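Course handout, Unit 4: Faults in Mobile Manipulation
Effiong Robotics Program
Instructor: Bukola Adebisi
Lab notes: Wanda Olszewski

Case: Loss of grip after a protective stop

Read this before the lab session. The written exercise at the end is due at the start of the next unit.

1. Background

The Dereo is a two-arm mobile platform with one gripper per arm and a camera at each wrist. During the fault covered in this handout, it was running a pick-and-carry task under the Dranik task controller. The task is simple: grasp a small object, lift it clear of the work surface, back away, drive to the counter and set the object down. Grip force is commanded by the controller and held by the gripper's own motor driver.

The fault was logged in January as event 437. The robot entered a protective stop while driving. Both arms held position, as designed. On reset, the right gripper opened 17 mm and the object fell to the floor. No one was near the platform and there was no damage. The object was light. With a glass or a knife in the gripper, the same sequence would have been a reportable safety event.

2. Grasp condition

The first thing to rule out in any drop is a poor grasp. A cylinder is a difficult part for curved fingers. Contact is limited to a narrow line on each side, and the part can roll if the fingers close off center. Soft material helps, but it also hides errors: the part gives under load, the motor current rises, and the controller reads a firm hold where there may be only a partial one.
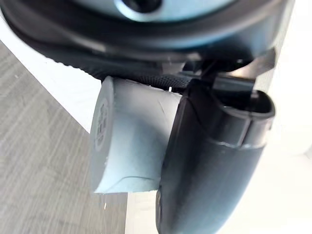

Figure 1. Wrist camera view, blue-gray cylinder in the grasp. The end face with the raised ring is toward the left.

When reading wrist camera images, check three items before anything else: whether the part is tucked up against the underside of the wrist, whether the finger covers one end of it, and whether the free end has clear space beside it. Note also what the image leaves out. A single wrist view does not give grip force, and it does not show the contact surface behind the finger. Take force from the log.

In event 437 the log showed steady motor current up to the stop and for the whole time the robot was stopped. The grasp was ruled out as a cause.

3. Cause

The drop was traced to the reset sequence. On a protective stop, Dranik saves the state of the arm joints. It did not save the state of the grippers. On reset, each gripper was sent its default position, and the default was open. The motor driver obeyed the command correctly.

The delay between reset and the open command was 38 ms – too short for an operator to react.

This is a state restoration fault. The hardware worked to specification and each module passed its own tests. The gap was between two modules, and no test covered a stop with a part in hand.

4. Cause of the stop

The stop itself also needs an explanation. The base controller reported a wheel torque limit, which is typical of a wheel meeting an obstacle on the floor. Loose cable is a common source. A cable can lie flat enough to pass under the obstacle sensor's lower limit and still load a wheel.
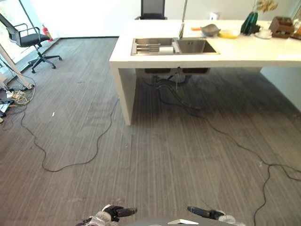 Figure 2. Head camera view toward the sink counter. Two long black cables cross the carpet in front of the robot.

Floor checks should be made from the height of the robot as well as from standing height. Near a counter, look for hoses and pipes that run out from under the sink, and for cords around power strips and stand legs. Route cables along the wall or cover them. If a cable must cross the path, mark a keep-out zone in the map.

5. Corrective action

Gripper state is now saved with joint state. After a reset the grippers hold their last commanded force until the operator confirms release. The Nera supervisor blocks all motion until that confirmation arrives.

Limits of the fix: it does not cover loss of power to the gripper. See Unit 5.

6. Exercise

Draw the state diagram for stop, hold, reset and release. Mark every transition at which a gripper command can be issued, and name the module that issues it. Then write one test for a protective stop with a part in hand, including the pass condition. One page, diagram included.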